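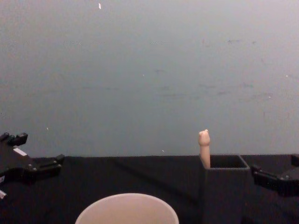 I have been meaning to paint the grey wall since September, when I told Anathi Adams it would take me a weekend. She has been kind enough to mention it only every time she visits.

Grey was meant to be the sensible choice. White shows everything, said Khairul, who had just done his hallway and was full of wisdom, so I went for matt grey and learned that matt grey also shows everything, and then keeps it. There are smudges. There are scuffs. Over towards the right there are a few streaks running sideways that I have tried to remove with a damp cloth, a drier cloth and one of those white sponges that promise miracles. The sponge made no difference, which at least was consistent.

Then there's the white speck near the top. It's tiny and a bit slanted, and I can now find it from the doorway without trying. Once you know about the speck you are stuck with it. I sat through a phone call with my energy supplier last week and looked at nothing else for 17 minutes.

The black table was supposed to help. My theory was that if the bottom of the view was dark enough, the wall would look deliberate. It does, a bit. The top has a soft, dark look that I like very much, apart from the creases, which I have smoothed out with the flat of my hand so often that I suspect I'm putting them in. One of them goes off on a diagonal and has no intention of leaving.

Endang says to iron it. Endang irons tea towels.

So, the paint. I got as far as the shop on Saturday and came home with a roller, a tray and a tester pot that cost more than my lunch. It is grey. The man at the till asked what colour I was covering and I said grey, and he put it in a bag without further comment - a professional.

The plan is to dab a square of it on the right-hand side, over the worst of the streaks, and live with it for a few days. Anathi is coming on the 30th. I've told her not to look up.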